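4.2 Self-reported dishwasher use and the water-saving claim

The claim that a machine wash uses less water than washing by hand is repeated so often that few household surveys bother to test it. We think it deserves more doubt than it gets. Most of the support comes from trials in which a full load is run once, on a set program, with clean filters. Homes do not work that way. People rinse plates first, run the machine half full, and wash the big pans in the sink anyway.

Our own data come from 455 households in Takesby and 714 in Hutchins. Each was asked to keep a kitchen diary for nine days in August and to read the water meter each morning and night. The Takesby sample is the weaker of the two. Recruitment there went through a single housing office, and renters in newer buildings are clearly overrepresented. We kept these homes in the analysis but report them separately wherever the two towns differ.

The diary asked about loading habits as well as the number of cycles. This matters because earlier work with the Evura questionnaire treated "uses a dishwasher" as a yes or no item, as if owning the machine settled the question. Loading is where much of the variation comes in (Figure 3), and it is also the part that people describe least reliably.

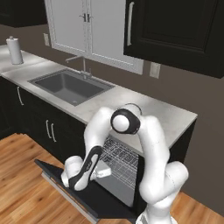 Figure 3. Open dishwasher with the door folded fully down, set into a run of dark lower cabinets. Computer rendering.

Two problems limit what can be said. First, pre-rinsing is almost certainly underreported. Respondents know they are not supposed to do it, and several diaries show a jump in the evening meter reading on days when no rinsing was written down. Second, the Isska correction, which is meant to remove water used for cooking and cleaning, assumes that such use stays the same from one day to the next. We see no good reason to believe this. We applied it for the sake of comparison with older studies and would not recommend it to anyone starting fresh.

With those limits in mind, the supposed advantage of the machine shrinks a good deal. In Hutchins it remains, but only among homes that reported loads at least 90 percent full. In Takesby we could not separate it from ordinary differences in household size. A cautious reader should take this as a failure to confirm the usual claim under home conditions. It does not show that washing by hand is better, and our diaries were not designed to answer that question.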